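Hanging frames in a rental with plaster walls

pjschmieder
Wednesday, March 11, 2026
So I finally moved into the place on Clukgate and I have a stack of framed posters and nowhere to put them. Walls are old plaster, the lease says no holes bigger than a thumbtack, and the last time I trusted sticky strips I woke up at 2 a.m. to a crash. What are you all using? Biggest one is 30 inches on the long side.

hemant_j
Picture rail! If the building is old enough for plaster it might have molding up near the ceiling. Hooks go over the top, wire hangs down, no holes at all. I did my whole living room for 68 bucks and took every bit of it with me when I moved.

svenja_g
Strips are fine if you prep the wall. Everybody skips the rubbing alcohol and then blames the strip. Wipe it, let it dry, press for a full minute, wait an hour before you hang anything.

pjschmieder
I did the alcohol! I did the hour too. The paint came off with the strip, a whole patch the size of my hand.

svenja_g
Then it's your paint, sorry. Probably latex over old oil. Nothing sticky is going to hold on that.

ottmar.v
I'm going to disagree with the rail people. Wires look like a dentist's office, and the frames lean forward at the top unless you fuss with them. Just use two skinny nails at an angle and fill them when you leave. I've done it in three apartments and never lost a deposit.

hemant_j
Mine don't lean. Put the D-rings higher on the frame, a couple of inches from the top - problem solved.

rizwan_ek
Old plaster can crumble around a nail, Ottmar, I'd at least drill a tiny pilot hole with tape over the spot. Or get a picture ledge and set it on top of a bookcase. I swap mine whenever I get bored, movie stuff in summer and maps the rest of the year.

pjschmieder
Just checked and there IS a rail in the bedroom, under a lot of paint. Ordering hooks tonight.

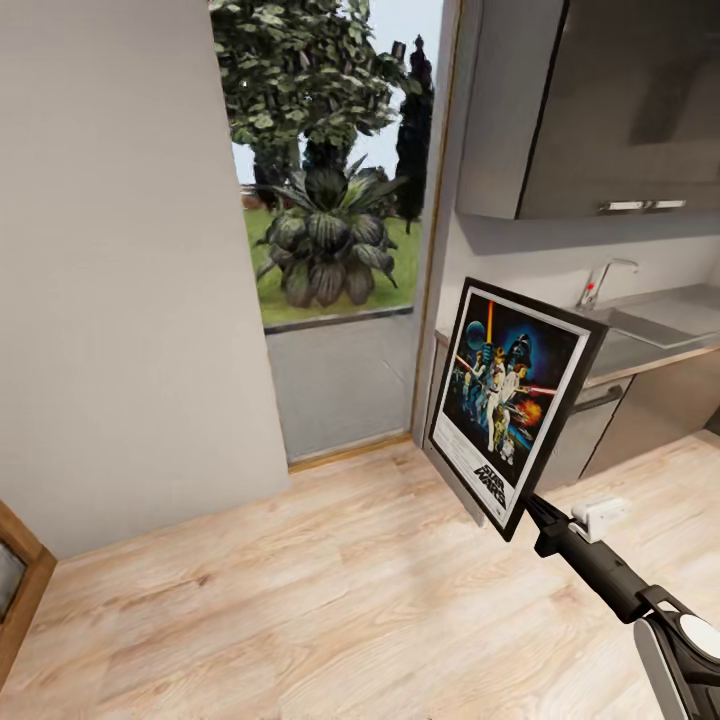 Will standard molding hooks fit over a rail that's been painted a bunch of times?
Usually they will, but scrape the built-up paint off the top lip first so the hook sits all the way down, and give it a good tug before you hang any weight on it.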